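My sister Nayara and I did not speak for the whole drive to Godoy, which took 90 minutes and felt like a semester. The argument was over our mother's 76th birthday. I wanted a dinner. Nayara wanted a trip. Our mother, when consulted, wanted us to stop calling her during her show.

I had said something at the gas station I'd been saving up since June. It involved the words "you always," and I knew halfway through that I should have bought the gum and gone back to the car. Nayara put on her sunglasses. It was raining.

So we drove. I turned the radio on, she turned it off. Somewhere past Vasia I ate an entire bag of pretzels as loudly as a person can.

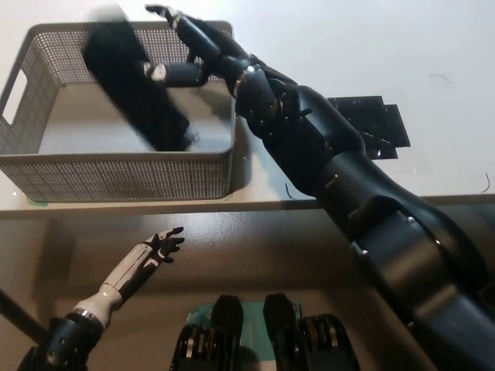
By the time we pulled up at our aunt's place I had a speech ready, with a strong middle section. Vanderleia Nogueira has been my aunt for 34 years and has never let me finish a speech. She looked at the two of us, handed Nayara a bowl of beans to sort and told me to go sit with her until they were done.

It's hard to stay furious at someone when you're both picking little stones out of beans. I held out for a while. Then Nayara said, without looking up, that she only pushed for the trip because she never gets me for more than an hour anymore. I had nothing in the speech for that.

I said I was sorry about the gas station. She said she was sorry about the radio, although she stood by it.

We're doing the dinner AND the trip now, so we've both won and we're both broke. Mom says she'll come if it doesn't run late.

30 comments
Share this post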